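Grallow Builders Board > Bench Arms > Faults and Safety

Right arm dropped when I hit stop, pinched my thumb. Is this normal??
Started by shimstock_iolanda, 1 May 2026

shimstock_iolanda
OK so this happened on the two-arm bench this morning and I'm still a bit rattled. We were doing a sorting run, small plastic parts out of a basin, and the right arm started to buzz and drift down. I hit the stop button like you're supposed to. The whole arm just fell! Straight down, with my left hand underneath, and the gripper pinned my thumb against the rim. Nothing broken, but I've got a purple nail and I yelled loud enough that Benedito came in from the parking lot.

I always figured the stop button meant stop. Controller is the Gurkitz board, stock firmware, both arms on one supply. Has anyone else had this?

polholm_pete
Ouch, sorry about the thumb. But yeah, that's how the Gurkitz board works. Stop cuts motor power, and those arms don't have brakes, so when the power goes they go limp and gravity takes over. It's on the wiring sheet, second page, in tiny print.

Question is why it was buzzing in the first place. Did you get a fault code?

shimstock_iolanda
Code 2 on the shoulder, twice. Then nothing, because I'd killed the power and was busy swearing.

ningsih_s
Code 2 is overtemp on mine. The shoulder motor gets hot if you leave the arm reaching out over something for a long time, and then it loses torque and sags, which sounds a lot like your drift. Mine trips at 80 degrees C. What's your limit set to?

shimstock_iolanda
80 too, I never touched it. We'd been running for 20 minutes, and for a good chunk of that the arm was parked over the basin while I fiddled with the script (my fault, I know, I know).

Omolara_N
I'm going to be the grump. The overheating is a side issue. You had your hand under a powered arm, and that's the thing to fix. We have a rule at our shop: hands go in only after both arms are folded and resting on something. No exceptions for "I just need to nudge this one piece."

shimstock_iolanda
That's fair, and I did have my hand in there to nudge one piece, so you got me. But I still think a stop button that drops the arm is a lousy design. If somebody hits it to help me, they're dropping it ON me.

polholm_pete
Disagree a little. If a stop keeps the motors powered, then the one time the controller itself goes crazy you've got no stop at all. I'd take a limp arm over one that's fighting me.

tmarinho
You can have both, Pete. I've got a Fontes relay box on mine with two buttons. Yellow one tells the controller to hold position, red one cuts power. Took me an afternoon to wire up. You hit yellow for "whoa, wait" and red for "it's eating me." I've also hung a light spring off the upper link so that when the power goes it sinks slowly. Ugly as sin, works great.

polholm_pete
Does yellow do anything if the motor is already cooked, though? Hers was sagging before she hit anything.

tmarinho
No, for that you'd want the spring. Or just don't cook it!

Omolara_N
A spring wears out and then you're trusting a spring. I'd still fix the habit first.

ningsih_s
Iolanda, can you post your bench? I'm wondering how much stuff is underneath the arms, and whether you have anywhere to park them.

shimstock_iolanda
Sure, this is how I've got it laid out. 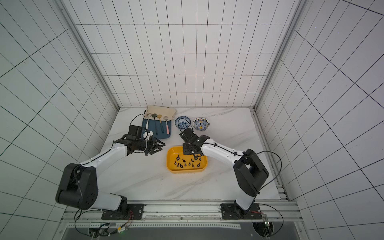 My big problem is parking, I think. I never gave either arm a proper rest spot, so between cycles they wait wherever they finished, and whatever they're waiting over is where I end up reaching. The right one does its waiting straight over the yellow basin with all the little black hooks in it, and that's the pose that was cooking the shoulder. The two bowls are close behind it as well, so if it drops a bit farther back next time I lose a bowl, and the one with the yellow center is my favorite. The left one hangs out by the spoon handles, which hasn't bitten me yet.

ningsih_s
Yep, that'd do it. Add a park pose with the forearm folded back near its own base, and have the script go there any time it's idle for more than a few seconds. Your shoulder temps should come way down. And bring the overtemp warning down from 80 so you hear about it before the torque goes.

Omolara_N
And move the bowls.

shimstock_iolanda
Bowls are moving, ha. Tainá, could you send me your wiring for the two buttons? I'd like to get that in before we run again. I've taped a note over the power switch in the meantime so Benedito doesn't start anything without me.

tmarinho
Sent you a message. Check which side of the relay your supply is on before you copy it, mine's backwards from the Fontes drawing.

polholm_pete
I still say red button first if there's a hand in there. Put some ice on that thumb.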